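Halliday Street Memories: how we're getting on
Progress report to the Nelatau Fund, second installment

Hello again from the archive room! When I last wrote I was still sorting out shelving and arguing with a dehumidifier, so it's a relief to have some real news for you. The short version is that the scanning is well ahead of where I thought we'd be, the captions are behind, and the street walk went so well that people are already asking for another one.

Scanning

We've now finished 21 boxes of the Drelstead newspaper negatives, mostly the run covering Halliday Street before the streetcar tracks came up. I had expected the usual ribbon cuttings and prize pumpkins (and yes, there are plenty of those), but there's also a wonderful set of shop windows, taken one after another down the east side, that I don't think anyone has looked at since they were filed. You can read the price of a haircut in one of them.

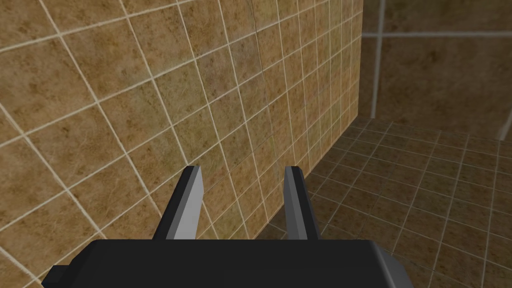
Gripper with two fingers, simulated view.

The glass plates are slower going. A few have lifting emulsion at the corners and I've set those aside for the conservator instead of risking them on the scanner. Two were already cracked when they came to us, and I've logged them that way so there's no confusion later on. The cost of the conservator's visit still fits inside the original budget line, but only just.

Captions and dates

This is the part that's dragging. The newspaper's own index is a joy for a few years and then it simply stops, and after that we're working from pencil notes on the sleeves, which say things like "corner, after fire." Which corner? Which fire? I've been matching rooflines against the old city directories and it does work, but it can eat an entire afternoon for a single picture.

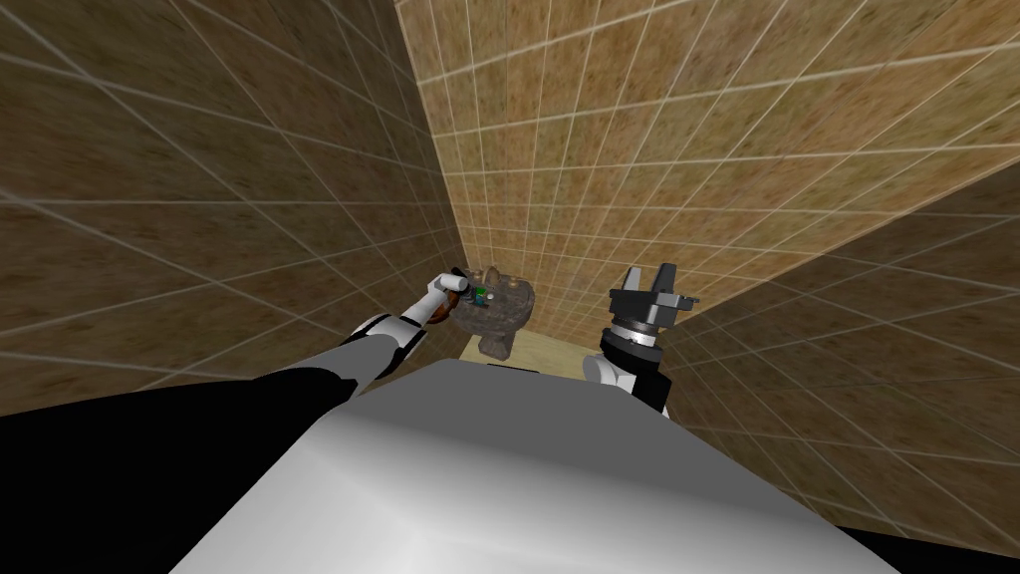
Two arms reaching toward a tiled corner. Computer rendering.

We did crack one long-running puzzle. The picture everyone calls "the Wotow Hotel" is the furniture store next door to it. The awning had fooled people for years, me included, and I've now corrected the catalog, the wall label at the library and (this one hurt) my own handout.

The street walk and the sharing afternoon

We ran the first walk in August, starting at the old depot and finishing at the bank steps. I carried large prints and held each one up where the photographer must have stood. People loved it! One man stopped us outside the pharmacy and told us the whole layout of the lunch counter, stools and all, and I scribbled as fast as I could. That went straight into the notes for the 1950s set.

The sharing afternoon afterward brought in 14 family albums. We scanned what we could on the spot and sent every album home the same day, with a signed permission form for each. My favorite find was a run of snapshots of the Drelstead ice rink, a place we'd had nothing on at all.
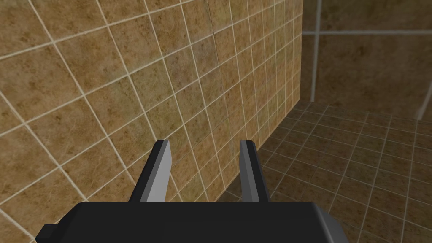

Wide dark gripper in front of tiled surfaces (rendered).

What went wrong

The website search. It was supposed to be up by now and it isn't. Street names work fine, but type in a business name and you get either everything or nothing. The developer has found the trouble in how I'd been entering "formerly" and "later" names, so part of this is on me, and I'm going back through the older records to tidy them up. I'd like to move the public opening back by 2 months, and I'm hoping you can live with that. It wouldn't change the amount of the grant. 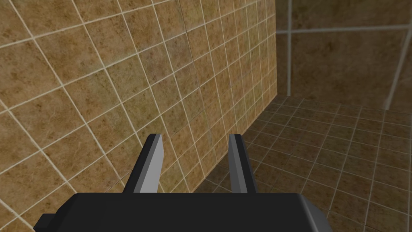
Next steps

Finish the remaining plates once the conservator has been. Clean up the business names and get the search tested by people who didn't build it. Run a second walk, this time along the river end, where the old laundry and the Wotow Hotel (the real one) used to be. I'd also love to print a small booklet of the shop windows, and I'll send a separate costing for that, as it wasn't in the original plan.

Receipts for this period are in the usual folder. If you'd like to come and see the negatives on the light table, mornings are best, and I'll put the coffee on.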